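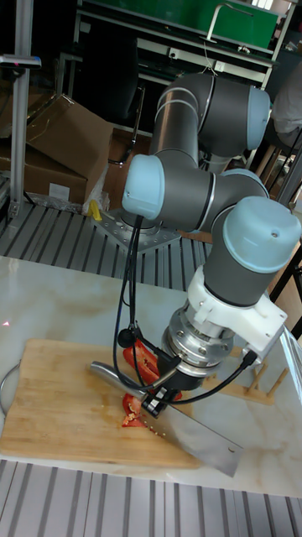
My mother left me the cleaver and left my sister the flat, and if you think I got the bad end of that deal then you never ate at our place.

It lives in a tea towel in the second drawer now. For years it lived on a nail above her stove in Climgate, where it could have come down on any of us at any moment and never did. Mum called it Lui. I have no idea why. She didn't name the wok or the rice cooker, and she called the cat "cat," but the cleaver was Lui, and you asked for it politely. "Pass me Lui, please," with the please on the end, or she'd pretend she hadn't heard.

Anyway, I was doing peppers. I had people coming at seven and I'd promised stuffed peppers to a vegetarian, which was silly of me, as I'd only ever made the pork kind. I'd halved the first one and there were seeds everywhere, stuck to the board, stuck to my wrist, one somehow in my hair, when the buzzer went. It was only ten past four.

"It's Ming-te," said the buzzer. "Ming-te Tam. From Grulura."

Grulura was the street we grew up on before Climgate, a short, steep street with a milk bar at the bottom. I hadn't heard anyone say the name out loud in ages. I pressed the button with my elbow, and I honest to goodness stood there in the hallway trying to wipe pepper off my face with the one part of my arm that was clean.

He'd gone grey, but in a nice way (some men just get a better deal). He was carrying a paper bag and an envelope, and he wouldn't sit down.

"I owe your mother money," he said.

"She's been gone since February," I said.

"I know. I should have come before. I saw your sister and she gave me this address." He held out the envelope. "It's $2335. I worked it out."

Well, what do you say to that? I said I had peppers on, and he'd better come through to the kitchen and explain himself there.

So he leaned against the fridge and told me. When he was nineteen he'd wanted to go to Sitton to learn joinery, and his father wouldn't give him a cent, and my mother, who at that stage was feeding five people and fixing everybody's hems for cash, took a biscuit tin down and handed him what was in it. Never mentioned it to us. Never mentioned it to him again either, apparently, even though he was at our table every second Sunday for two years afterwards, eating her fish.

"Did she want it back?" I asked.

"I tried once. She was cutting up a chicken. She said, 'Talk to Lui about it.'"

I laughed so hard I had to put the pepper down. That was exactly her! That was how she finished every argument she had no intention of having. My sister wanted to quit piano: talk to Lui. I wanted to move in with a drummer: talk to Lui, and a big whack straight through a melon.

Ming-te looked at the cleaver for a while. He asked if he could hold it and I said only if he said please, and he did, quite seriously. He turned it over and ran his thumb along the back of the blade, the blunt side, the way she used to when she was thinking about something else.

"You're taking the tops off wrong," he said.

"I'm not taking the tops off, I'm doing halves."

"For stuffing? It'll all fall out."

"It's rice, Ming-te. It'll sit there."

He took off his jacket after that. He did the rest of them his way, standing up like little buckets, and I did the onions, and neither of us was very quick. The paper bag turned out to have mandarins in it, so we ate those over the sink. He told me about his daughter, and about a staircase he'd built that he still went past on purpose. I told him about the drummer, which was a short story.

When Lok-yiu Ho turned up with the wine (early, always early, and the vegetarian in question) she found a strange man in my apron arguing with me about cumin. She gave me such a look over the top of his head. I ignored it.

I put a plate out for him without asking. The halved pepper went to me, and yes, all right, the rice fell out.

The envelope was still on top of the microwave after they'd all gone. I'd told him twice to take it home and he'd told me twice to talk to Lui. So I washed the cleaver, dried it and got out a fresh tea towel, and before I rolled it up I put the envelope in beside the blade and shut the drawer on the pair of them. My sister can come over and help me decide. I'll make her say please.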